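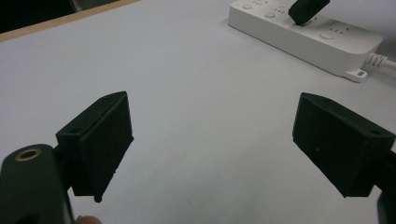 Fig. 6. Switched power strip on the work surface. The switch buttons run in a line along the top face.

Section 6: Placing the power strip

Read this section before you plug in any equipment. Work surfaces in the Plaltis range are supplied without a power strip. Any switched strip with a flat base may be used, provided it carries the safety marks required where you live.

1. Wipe the work surface with a dry cloth. Grit under the base will scratch the finish when the strip is moved.

2. Turn all the switches off and make sure the cord is not connected to the wall outlet.

3. Set the strip flat on the surface with the sockets facing up. Press lightly on each end. If it rocks, check that the cord is not caught under the base.

4. Turn the strip so that the cord end points toward the edge nearest your wall outlet. Leave at least 58 mm between the strip and any side edge.

5. Let the cord drop over the edge without pulling it tight. A gentle bend is fine – a sharp fold is not.

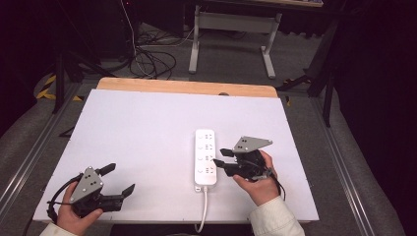

Fig. 7. Strip set lengthwise, with the cord leaving the near end and passing over the near edge. Switches are on the left, sockets on the right.

6. Check that you can reach every switch without leaning across a plugged-in cord. If you cannot, unplug everything and turn the strip around.

7. Connect the cord to the wall outlet. Plug in one item at a time, then turn on its switch.

Note: Large adapters may cover the next row of sockets. Put them at one end of the strip.

CAUTION: Do not connect one power strip to another. Do not run the cord under a rug or through a drawer.

CAUTION: Keep drinks off the work surface while the strip is in use.

For replacement surfaces, quote part number 293 when you write to Plaltis, Irnville.

Revised January 2026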